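Tarnier cell upkeep meeting, minutes
March 2018

Present: Remo Caputo, Tegan Fairweather, and me (taking notes again, so blame me for the spelling). Essien sent regrets and a parts quote.

1. Last time's items

Tegan got the spare gripper fingers in from Arkberg and they're in the top drawer with the Drinora manuals. The invoice came to $591, which was more than I'd guessed, and Remo wants it split over two budgets. Fine by me! The label maker is still missing.

2. Setup on the chopstick job

We spent most of the hour on this one. The job is the same as before: wire utensil rack in the middle of the table, chopsticks and metal utensils go in it, one arm on each side. Remo would like us to quit changing the layout between runs, and I agree with him, mostly. The seam in the tabletop is handy for lining up the rack, so we'll use that as our reference and stop arguing over tape. The basket, the tissue box and the plastic bag stay along the back edge, and anyone who moves them writes it in the log. 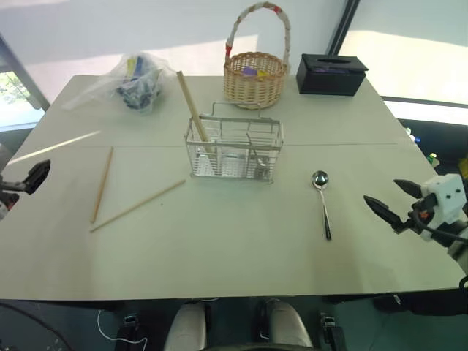 Tegan thinks the left arm comes in too low when it goes for a chopstick lying flat. She wants to raise the approach by 3 mm and try 100 picks at that height before we touch anything else. I was all for changing the finger pads at the same time (I'm impatient, I know), but she talked me out of it, so pads wait until her numbers are in. Remo asked for a separate 100 on the spoon, same settings, right arm only. We said yes.

We also talked about glare. There's a bright streak on the left side of the table and Remo suspects it bothers the vision when a chopstick is close to it. I'll bring in a blind for the window and we'll see.

3. Cables

My item, and I went on a bit. The black cables on both arms loop out a good way, and I'd like us to look them over by hand every Friday before power-up, especially where they bend near the wrist housings. Tegan will add it to the checklist. Remo asked if we could shorten them. Maybe, but I'd want to run the arms through their full reach first with somebody's hand on the stop button. Left open. 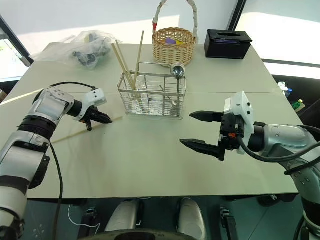 4. Who's doing what

Tegan: approach height, first set of picks, checklist line for cables.
Remo: spoon picks, invoice, call Essien back about the quote.
Me: window blind, full-reach check on both arms, find that label maker.

5. Other stuff

The yearly service on the cell is due in September and Remo wants it booked early this time. Tegan asked for a second stool. Approved, very fast.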